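Parallel jaw vs hook finger for lever handles (sim)

trond_side_up wrote:
Been running the door task in Trondside for a while now and I can't decide on an end effector. Stock Gumora two-finger got 101 opens out of 371 tries, which is pretty sad. Before I spend January modeling a hook finger, has anybody compared the two? Wrist cam view from one of my runs:

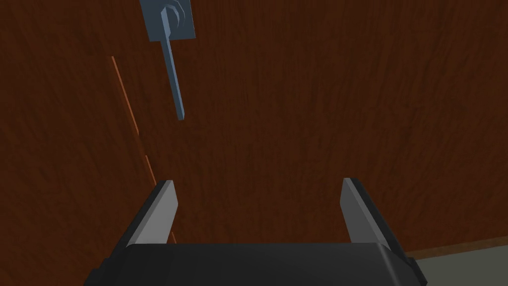

Wrist cam, jaws wide open, lever still up and to the left

K_Hoekstra wrote:
Ooh, I like the wood texture! I'd go hook. You don't need to grip a lever, you just need to push it, and with a hook you can be off by a bit and still catch it.

hmulder16 wrote:
Disagree with Karlijn – a hook is great until you have to pull the door and it slides right off the end. I'd look at your approach first. The lever is way outside the gap between the fingers there, so is your planner even aiming at it?

trond_side_up wrote:
That's early in the approach, it's supposed to shift over after that. But yeah, my target is the hub and maybe it should be nearer the tip.

K_Hoekstra wrote:
Hendrik, it only slides off if the hook is too shallow!! I ran 16 tries with a deep one on the Dierckx arm and lost the lever 3 times.

hmulder16 wrote:
16 tries is nothing, come on. Move the target first, same gripper, same seeds, then swap fingers.

trond_side_up wrote:
OK, moving the target tonight. Will post the new numbers before I touch the fingers.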